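Grosska Household Word List

A list of everyday words for rooms, furniture and housework, as spoken in Grosska and the villages on the Jikthorpe side of the river. Each word comes with its standard English meaning, a sample sentence and a note on who uses it.

Version 3, released 23 Feb 2022

What is in the folder

words.csv has one row per word. There are 390 rows.
sentences.csv has the sample sentences, 400 in all. A few words have two because the speakers disagreed on the sense.
speakers.csv has one row per speaker, with birth decade and home village. There are 21 speakers. Names have been removed.
sources.txt lists the printed glossaries we checked against.

All files are UTF-8 with commas between fields. Text fields that contain a comma are in double quotes.

Columns in words.csv

id: a whole number. Numbers of deleted rows are not reused, so there are gaps.
headword: the word in our spelling.
other_spellings: separated by semicolons, may be blank.
meaning: a short gloss in standard English.
room: kitchen, bedroom, sitting room, yard, or general.
age_group: older, younger, or both.
checked: yes if two speakers agreed on the meaning without being prompted.

Of the 390 words, 197 are marked yes under checked. The others rest on one speaker or on an older printed source. Use them with care if you are counting anything.

How the words were collected

Perihan Türkmen and Essam El Idrissi did most of the interviews in August, in people's homes. Speakers were asked to go from room to room and name what they used every day. Anika Dvorak typed up the notes and settled the spelling. Nouhaila Alaoui matched the list to the Fostport glossary and wrote most of the sample sentences that did not come straight from a speaker. Those are marked "written" in the origin column of sentences.csv.

Spelling

We write the long vowel with a double letter. Final r is kept even where younger speakers drop it. Version 1 used an apostrophe for the dropped sound, and some of those forms are still listed under other_spellings.

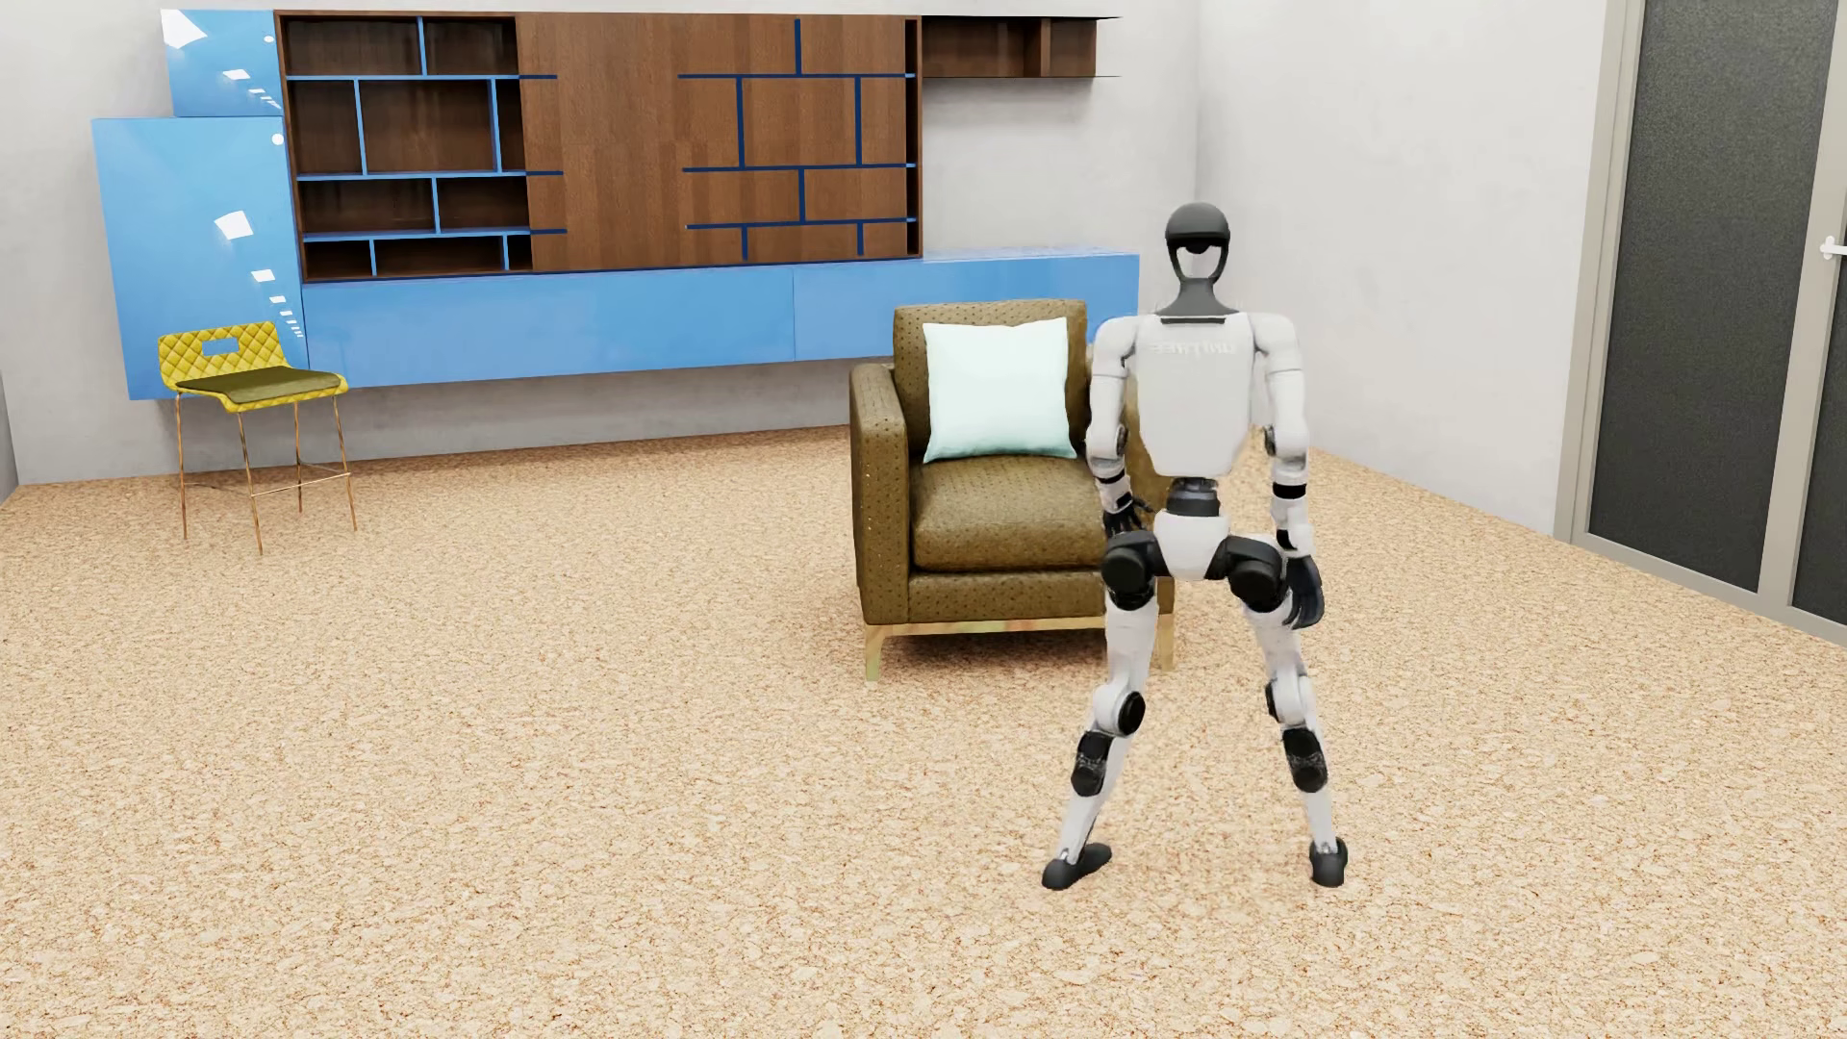 Seats and floors

The sitting room rows needed the most changes in this version. Older speakers have one word for any seat with arms and another for a seat that holds two or more people. Younger speakers use the first word for both. These were merged in version 2 and have now been split again. Words for flooring are still under general, as most speakers used them for every room.

Known problems

Yard words are thin. Only two speakers kept animals.
Row 88 and row 214 may be the same word.
The birth decade is missing for one speaker.

Use and contact

Free to copy and change for any purpose, as long as you name the list and the version. Send corrections to Anas Metwally through the Farouk project page, with the row id and the village where you heard the word.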